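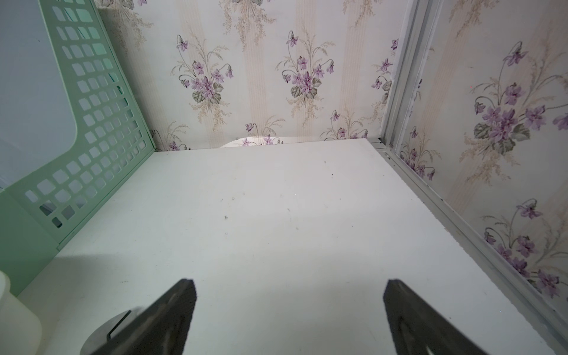 Fellgate wrote back that we should stop blaming the room and look at the grain direction first, as half of their own curl complaints go away once the sheets are cut the right way round. Fair point, so that is where I started.

August, paper curl, second entry

Background for anyone picking this up cold: the cream stock from Koyama has been curling after printing, mostly at the short edge, and the worst sheets will not go through the folder. The job is 3,000 leaflets for Kiva, single fold. So far 155 have been put aside as unusable. I have kept them all in the box under the bench, please don't recycle them yet.

Grain check. Tore a strip each way from eight sheets, taken from different depths in the first pack. The long-way tear ran clean on all of them and the short-way tear wandered, so this pack is long grain, as the label says. Second pack: same. Third pack: the tear wandered both ways and I could not call it. Did the damp test on that one instead (small square, wet one side, see which way it rolls). It rolled along the short edge, so the third pack is short grain in a long grain wrapper. I have written SG on it in pencil.

I then went back to the spoiled sheets. I can't tell by eye which pack they came from, and I did not keep the wrappers with the stacks when I loaded. My own fault. From now on the pack wrapper goes in the tray with the sheets until the stack is used up.
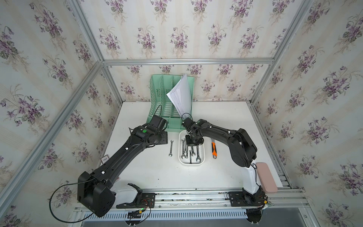 File organiser and paper, with the white tray in front.

Humidity. The dial by the door was reading 99 one morning, which I don't believe. It had been next to the kettle. Moved it to the shelf over the guillotine and it settled to something sensible by the afternoon, but I would not trust it for anything we send to a customer. The old Haton meter is still in the drawer and needs a battery. Until that is sorted, no humidity figures in this book.

What I did try was leaving an opened pack and a sealed pack side by side overnight, both long grain. In the morning the top few sheets of the opened one had a slight lift at the corners. The sealed pack was flat when I cut it open. Printed a short run from each before lunch. Both folded without trouble, though the opened pack needed the side guides bringing in a touch – note that the left guide slips if you don't do the screw up properly.

So the lift from standing open is there but small. It does not look like enough to cause what we saw on the first run.
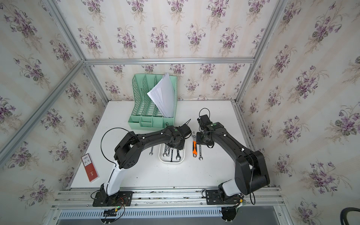 Can the short grain pack still be used for the Kiva leaflets?
Only if it is turned and cut again so the fold runs with the grain, and that loses too much off the sheet. Keep it for notepads.

To do:
– new battery for the Haton
– tear test on one sheet from every pack before loading
– ask Koyama whether they will swap the mislabelled pack
– rerun the spoiled sheets through the folder after a night under weight, just to see
– screw on left guide, thread is worn

Fellgate also asked for a few curled sheets in the post. Flat in card, do not roll them.

Workshop notebook | Contact the print room | Back to top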